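Titilayo Effiong
Measuring small liquid volumes, a short thread. 1/7

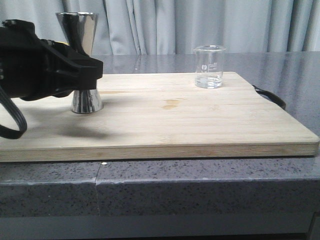

2/7 Most volume error at home comes from the shape of the vessel. A wide opening turns a small error in height into a large error in volume. A double-cone jigger like the silver one in the photo is widest at the rim, so stopping a hair short costs more than you'd expect.

3/7 For a cone filled to 90% of its depth, the volume is 0.9 cubed, or 73% of full. A straight cylinder at 90% depth holds 90%. Same gap at the top, very different pour.

4/7 Corollary: fill cones to the brim or don't use them. Marks on the inside wall are fine for the larger steps and poor for the small ones.

5/7 Surface tension adds a bulge above the rim. Water bulges more than spirits do. Read it at eye level — from above you will misjudge it.

6/7 If you own a scale, check your measures. Water at room temperature is close to 1 g per mL. Tare, fill, pour, weigh. Syrup needs a density correction.

7/7 Kirsty Baxter asked about measuring spoons. Same test applies. Two of mine failed it, both tablespoons. Numbers tomorrow.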